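About us

Kelach is a cookery school and supper club on Mollard Street. We opened in 2000 with one hob, a borrowed fridge and a class on Tuesday evenings. Today we teach 14 courses a year, from basic knife skills to a full week of Turkish home cooking every July.
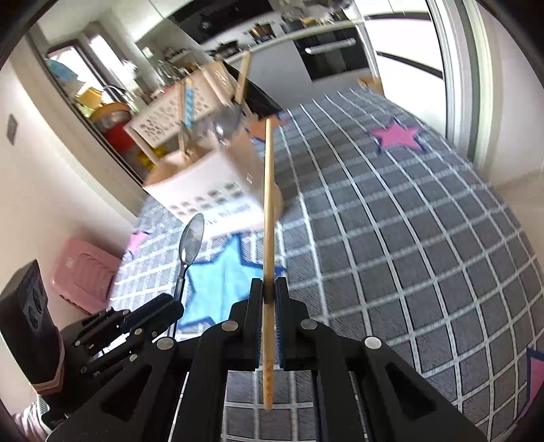 Classes are kept small and most people come on their own. You don't need any experience. Aprons and ingredients are included in the price, and you take home whatever you don't eat.

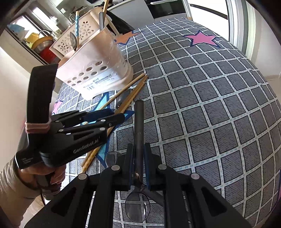 Akosua Arthur

Founder and head tutor. I trained as a baker and still teach all the bread courses – white, rye and flatbreads. Before Kelach I ran the kitchen at a primary school, cooking 200 lunches a day. I also plan the timetable, so write to me if a date doesn't suit you.

Our suppers
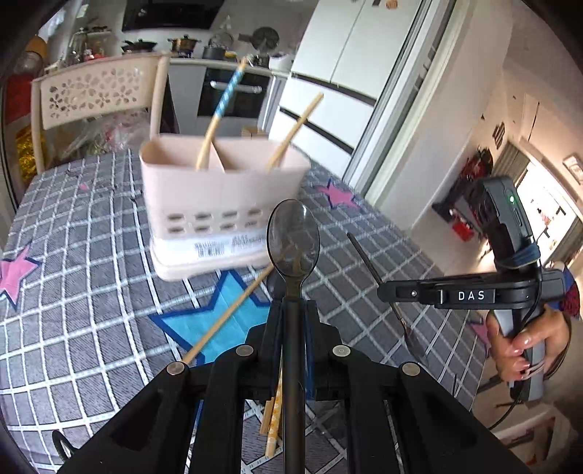 Words by Defne Kocabaş, supper club manager

The supper club is called Güneş and seats 70. We share long tables and there is one menu, with a meat-free version if you ask when you book. Soup comes first, then rice or noodles, then fruit. Bring your own wine – we don't charge corkage.

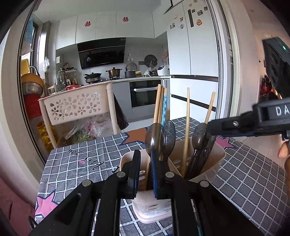 Spoons and chopsticks in the holder

Gift vouchers are sold at the front desk and by post. They last a year and can be used for classes or suppers.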